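Religion > Christianity > Monasticism > Communities > Ondau Priory

Ondau Priory is a small monastic house of the Benedictine tradition near the village of Clernamley. It was founded as a dependency of the older abbey at Rekoston and became self-governing after the abbey reduced the number of its outlying houses. The community is contemplative. It runs no school or parish, though its church is open to the public for most services.

Origins

The first group sent from Rekoston consisted of three monks, who lived in a farmhouse on land given by the Jardine family. The terms of the gift required that prayers be said for the family each October, and this duty is still kept. The farmhouse served as chapel, kitchen and dormitory until a separate church was built on higher ground to the north. Flooding from the stream had twice damaged the lower rooms, and the move uphill was completed before the farmhouse was given over to storage and guests.

Relations with the founding abbey were strained at first. The abbot at Rekoston regarded the new house as a farm with a chapel attached and expected income from it. The monks at Ondau held that they had been sent to lead a stricter form of life, with longer periods of silence and no outside work. The matter was settled by a written agreement under which the priory kept its own accounts and paid the abbey a fixed yearly sum. Payments ended when the priory gained independence.

Government

The prior is elected by the professed members for a fixed term and may be re-elected. A council advises the prior on the sale of land, the admission of novices and the use of reserve funds. Final vows require a vote of the full chapter. Visitation is carried out by a superior from another house of the same congregation, whose report is read aloud to the community and then kept in the archive.

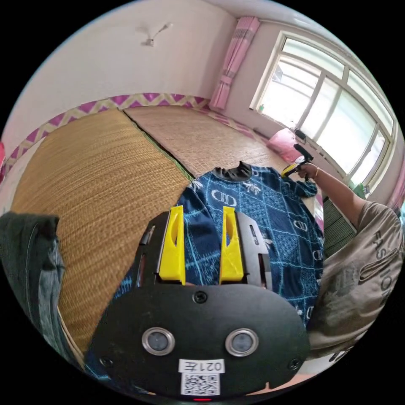
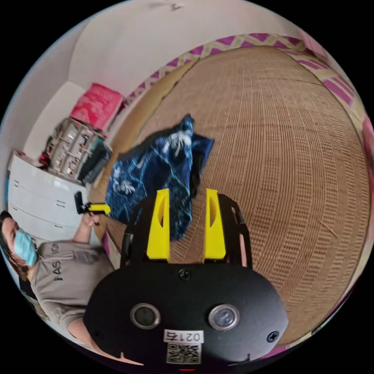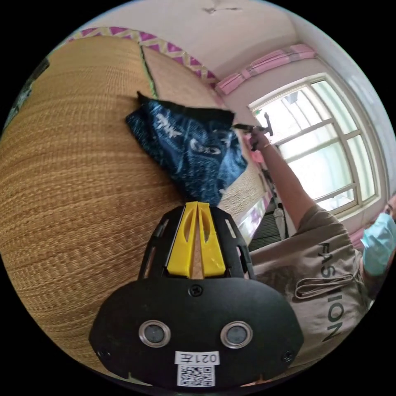
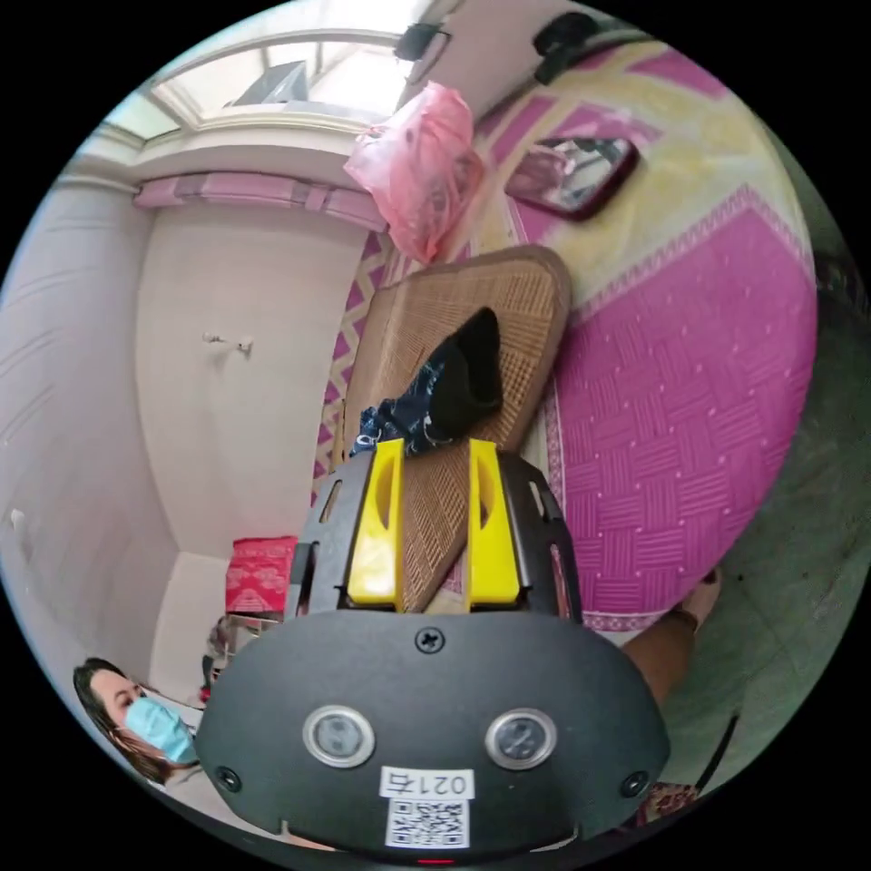
Daily life

The monks gather for prayer seven times a day, beginning before dawn. The psalms are sung in English to simple tones, with Latin kept for certain hymns and for the evening antiphon. The full set of psalms was once completed each week. It is now spread over two weeks, a change made when the community grew smaller and older.

Meals are taken in silence while one member reads aloud. The reading is usually a work of history or biography, and a short passage from the Rule is added at supper. Manual work fills most of the morning. The main sources of income are bookbinding, honey and the letting of guest rooms. The orchard supplied a cider press for many years, but the press was sold and the fruit is now used only in the kitchen.

Church and library

The church is a plain stone building with a single nave and a square east end. It has 14 choir stalls, seven on each side, made of oak from the estate. The altar stands free of the wall – an arrangement that predates the general reforms in the liturgy and was criticized at the time. A side chapel holds the graves of the first monks.

The library contains about 1000 volumes, most of them on scripture, church law and monastic history. Its oldest holdings came from Rekoston and include several handwritten chant books. Readers from outside the community may consult the collection by written request, except during Lent. The chant books show local variants in the music for the feast of Saint Benedict, and these variants are still sung at Ondau.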